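The Patience of Hands
In a converted print shop in Partington, a small crew spends its days showing machines how to pick things up
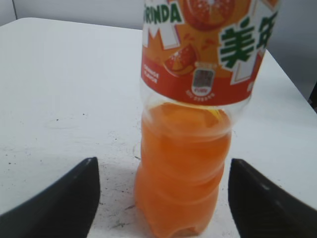

The first thing Shiuli Begum asked me to do, before I had even found a place to put my coat, was to sit down and pick something up. She meant with the robot. She rolled a chair across the floor, handed me a pair of grips that looked like they belonged on a set of garden shears, and told me to take my time, which I did, a great deal of it.

I had supposed it would be easy. I have been picking up bottles since before I could talk, and I have never once had to think about it. But when I squeezed the grips and the two fingers across the room began to close, I found I had no idea how far away anything was, or how hard I was pressing, or whether I had come in too high. My first bottle went over on its side and rolled. My second I carried a few inches in triumph and then let go of, out of sheer nerves. "You're holding your breath," Begum said kindly. "Everybody does. The robot doesn't mind if you breathe."

Begum runs the teaching floor at Prilero, a company of modest size that took over the old print shop on the east side of Partington and still has ink stains on the stairs. What the company makes, in the end, is a set of skills: picking, placing, turning, pouring, handing over. It sells them to people who own robot arms and would like those arms to be of more use. And the way it makes them is surprisingly close to the way my grandmother taught me to roll out dough, with her hands over mine, again and again until I could feel where the edges were.

There are two ways of doing it here. For some jobs the teacher takes hold of the arm itself and walks it through the motion, the way you might lead a shy partner around a dance floor. For others, the teacher sits back and works the arm from a distance, with grips like the ones I was given, watching what the little camera at the wrist sees. Either way, every movement is saved along with the pictures, and each complete try is called a demonstration. Gather enough of them, and a learning program can begin to work out what a person was doing and have a go at it alone.

How many is enough? I asked this of nearly everyone I met, and I never got the same answer twice. Kuldeep Malhotra, who trains the programs once the demonstrations are in, was the most willing to be pinned down. For a plain pick-up of one bottle on one table, he told me, he has had decent results from 74. For the version a customer will pay for, with the bottle in a different spot each time and the light coming in from wherever it likes, the last job took 3,058.

"And some of those were mine," he added, a bit sadly, "so you could say it took a few less."

Malhotra is a tall man who talks with a pencil in his hand and rarely writes anything down. He came to Prilero from a bakery equipment firm in Grastham, where he spent years getting machines to do exactly the same thing every time. He says it took him a good while to get over that. A bakery line wants every tray in the same place to the width of a hair. A learning robot that has only ever seen the bottle in one place will reach for that place forever, whether there is a bottle in it or not, so now he goes around the teaching floor nudging things a little to the left.

What interested me most, though, was the teachers, and how much of themselves ends up in the arm. Begum can often tell who taught a skill just by watching it play back. One of her people comes in low and slides the fingers forward along the table. Another always stops just short of the bottle, as if asking permission, and then closes. For a while the company tried to iron all this out, with a written guide to the proper approach, and the results got worse. People concentrating on the guide moved stiffly, and the robots learned the stiffness right along with everything else. The guide is still in a drawer somewhere. These days the rules would fit on an index card: go at a steady pace, keep the object where the camera can see it, and if you make a mistake, fix it and keep going.

That last one surprised me. I would have thought you'd throw the clumsy tries away, and plenty are thrown away (mine were, and quite right too). But a try in which the teacher comes in crooked, notices, backs off and lines up again is worth a good deal, Malhotra says, and he would happily take more of them. A robot taught only by people who never miss has no notion of what to do when it misses.

Drinks bottles turn up in this kind of work a great deal, and Begum has opinions on them. Clear plastic is a nuisance to a camera. The side of a bottle gives when you squeeze it, so a grip that felt fine at the start can slip partway through the lift. Ridges help the fingers hold but they also tempt a beginner into grabbing too low, and a tall bottle held too low will tip on you. Her advice is to get both fingers on either side first, with a bit of room to spare, and stop there. "Then look," she said. "Just look. You've got all day."

They haven't, quite. A teacher on a good shift will get through up to 800 short demonstrations, and it is tiring in a way that is hard to explain to anyone who hasn't tried it. The wrists go first, and then the attention. Begum has everyone change tasks every 25 minutes, and she won't let anybody teach pouring after lunch.

The company's biggest customer at the moment is Hotberg, which stocks vending machines and small shop coolers, and would like an arm in its back room that can sort mixed returns. It is a humble sort of job, and the people who do it now told Begum, when she went to spend a day with them, that they would be glad to see the back of it. She came home with pages of notes on how they did it. They turned bottles by the neck, with a little flick, something she had never thought to teach. It took her most of April to get the flick right through the grips, and she still isn't entirely happy with it.

On the Thursday I was leaving, she put me back in the chair for one more go. I breathed. I brought the fingers in on either side, stopped, and looked for what felt like a very long time. Then I closed them, lifted, and set the bottle down again more or less where I'd meant to.

Malhotra had wandered over by then and was watching with his pencil behind his ear. He asked Begum whether she was going to keep that one. She played it back, all the way through, and then she played it back again.

"Do it once more," she told me, "and move the bottle first."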